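December 26, 2024

The dishwasher gave out somewhere between the ham and the pavlova, so I've spent most of Boxing Day at the sink, thinking bitter thoughts about the future I was promised. I was going to have a robot by now. I have a tea towel with a koala on it.

My brother-in-law, who owns shares in things, told me over lunch that household robots are "basically solved". He'd seen a clip from an outfit called Bekberg where a machine folded a shirt. I asked how long it took. He went to get more potatoes. 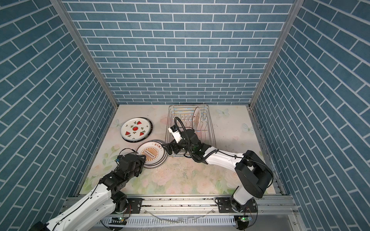

Dishes are my test, and have been since March, when I started keeping a grumpy little list of chores I'd pay to be rid of. Vacuuming is done, more or less, if you don't own a rug with tassels. Plates are another matter. They're slippery and they stack, and getting one off a pile means getting fingers under a rim with its mates pressed up against it. There's a hand on the left side of a stack there, with a wire rack waiting beside it, and I know precisely how that job goes wrong because I did it wrong at 4 this afternoon. (Farewell, gravy boat. You were in the road.)

The shop floor has it easier. A mate of mine works at the Sutter plant, where an arm has been shifting the same carton to the same pallet for years without complaint. But the carton is always the same carton. My kitchen has never been the same kitchen two days running, and on Christmas night it barely counts as a kitchen.

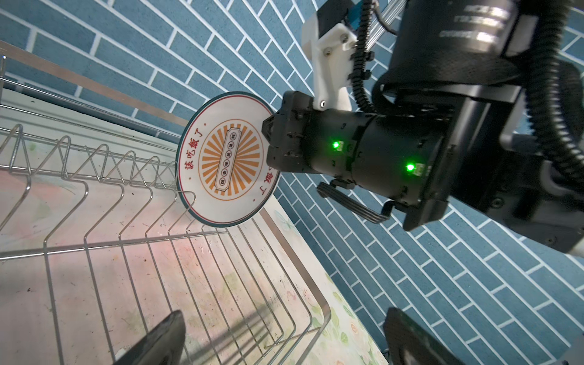
So would I buy one yet? Not for my own sink, and not until it can cope with a roasting tray as well as a plate.

I'd rent one for the week after Christmas, mind you — $500, no haggling, and it can have the koala towel. Meanwhile the bloke from Omness reckons he can look at the dishwasher once he's back from the coast. The part's $90 and the call-out is more than the part.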